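**Week 6 notes: choosing a gripper (and living with the one you've got)**

Hello again! Sorry these are up a bit late, I was still tidying my scribbles from the session with Adel Nasr's group.

We left off at finger shape. Wide flat pads are lovely for boxes and hopeless for anything thin, because they hit the table before they've got hold of it. Narrow tips reach into small gaps, but you pay for that in grip area, and thin things love to swivel between them. I like narrow tips for two-arm work all the same (Dzifa Sowah disagrees, and she'll get her turn in November).

Now, small tangled stuff. Split rings are my favourite test because they catch on each other, they shine straight into the camera and they roll. With two arms you can hold one bit still and tease another free, so each hand has only one job to worry about.

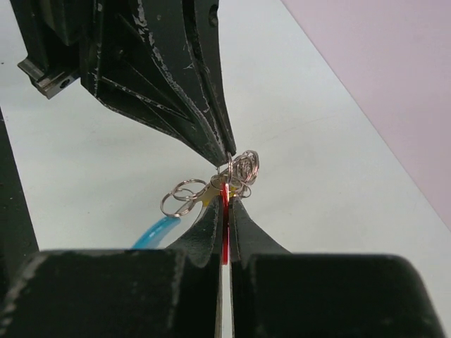 The question I want you to chew on is which hand should be the firm one. My own habit is to clamp whatever is flat and stiff, then keep a lighter touch on the ring. If both hands pull hard you find out very quickly which one slips first, and you can't always tell from the wrist camera, as the fingers hide a good part of what they're holding.

Something else for the lab: look at your finger tips before you start and jot down any wear. Scuffed fingers aren't a disaster, but if you're comparing the Evlow pair with the Sandlow pair, please compare tips in similar shape.

For next time, run 100 grasps per pair, same objects, same lighting, and write down every drop (yes, the embarrassing ones too). Send your sheets to Lena Pawlak.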